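I've had three people ask me how I got through the Wernis summer party without losing my coat, my voice or all my money, so I'm writing it up properly! I go to a lot of these work dos and launch nights (too many, my bank says) and I've got it down to a bit of a routine.

## 1. Get your name on the list early

RSVP the minute the email lands. The Prins launch in June had 159 places and they'd gone before I'd finished my lunch. If you miss out, write a nice short note to whoever sent the invite and ask about a waiting list – I've got in that way twice.

## 2. Eat before you leave the house

Canapés are not dinner. I learned this at Drorkby, where I had one tiny tart and then a very pink drink, and had to sit on the stairs for a while. Now I have something stodgy at about 5pm. Toast is fine, a big bowl of pasta is better, and if you're getting ready with friends make enough for everyone (they'll say they're not hungry and then eat half of yours).

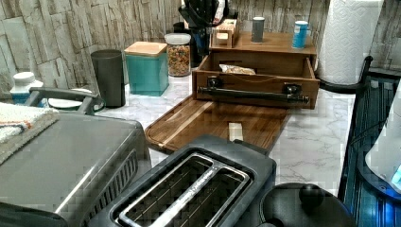

## 3. Sort out getting home first

Book the cab before you go out, while you can still type. Mine from the Gullton party was £40 because I left it until midnight, and I could have shared with two girls from accounts who live practically on my road! Save the last train time in your phone as well.

## 4. Take a photo of your cloakroom ticket

Mine was number 904 and I only know that because I'd snapped it. The ticket itself went missing somewhere near the dance floor. Do the same with the table plan if there is one.

## 5. Say your hellos in the first hour

Go round everyone you need to see while it's still quiet enough to talk. Thank the host, have a chat with your boss, then off you go and dance. After that I stick to one glass of water for every drink, and I keep flat shoes in my bag for the walk to the cab.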